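Plimitz Student Robotics: Frequently Asked Questions

Updated 21 Apr 2023

28 shares | 2 comments

Do I need to know how to code before I join?

No! Plenty of our members showed up having never written a line. We pair new people with someone who's been in the club a while, and you start on small stuff (moving one arm to one spot, over and over, which is more fun than it sounds). Igor Bednárik runs the beginner nights and he loves a basic question.

What are you working on this year?

The snack counter! Two arms, one table, and a customer order to put together on a tray. We picked it for the Stulance student challenge, and everybody has gotten very attached to it.

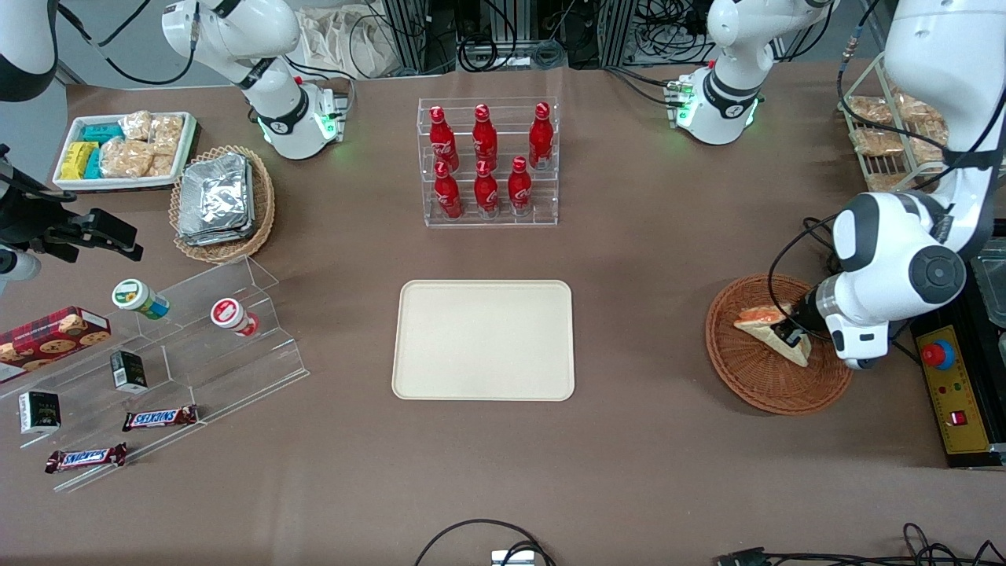
Plimitz Student Robotics Club, Department of Mechanical Engineering

The sandwich in the basket is our favorite item to argue about. A bottle stands up straight and keeps its shape, but a sandwich is a triangle that squashes, and it can lie at any angle in there. Squeeze too hard and lunch is ruined! The candy bars on the clear shelf are a nice middle step if you're new to grasping.

How many runs do you record?

Our goal is 600 for the whole menu. We have nearly 400 so far, so yes, we'd love more hands.

Can I drive the arms on my first visit?

Yes, with a trained member next to you. Learn where the red stop button is first, and use it any time you feel unsure. We will never be annoyed with you for pressing it.

Is there a fee?

Nope. Bring a laptop if you have one.

When can I sign up?

Any time, though the big intro session is in September. Write to Béla Barta and he'll add you to the list.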